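Subject: Re: [flerkstead-swap] Winter seed swap, storing leftovers

On Friday Kelly Guerra wrote:
> I ended up with 72 packets after the swap and they're living in a
> shoebox in the kitchen. Is that going to kill them before spring?
> Also, has anyone grown the Khaemba bean?

Kelly, 72 packets, I love it! They'll be fine for a while, but get them out of the kitchen. Steam and heat are what hurt seed. Mine stay in a cool closet, sorted by sowing month, in a clear plastic bin with a lid that fits tight.

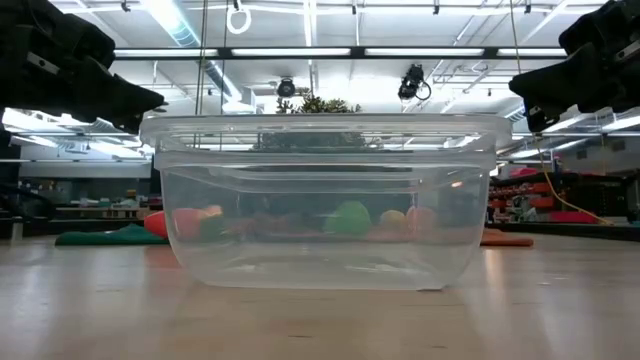

Onions and parsnips are the fussy ones, so sow those first. Tomatoes will wait years for you - I had 16 out of 20 come up last spring from a packet I'd completely forgotten!

And yes, yes, yes to the Khaemba bean. It climbs like mad (give it a tall pole) and the flowers are worth it even before you get a single pod. Soak overnight and don't plant until the soil is warm. I have plenty left over if anyone else wants to try a few, just write me off list.

Does anybody still have Purkora squash? I missed it in December and I'm still sore about it.

Dee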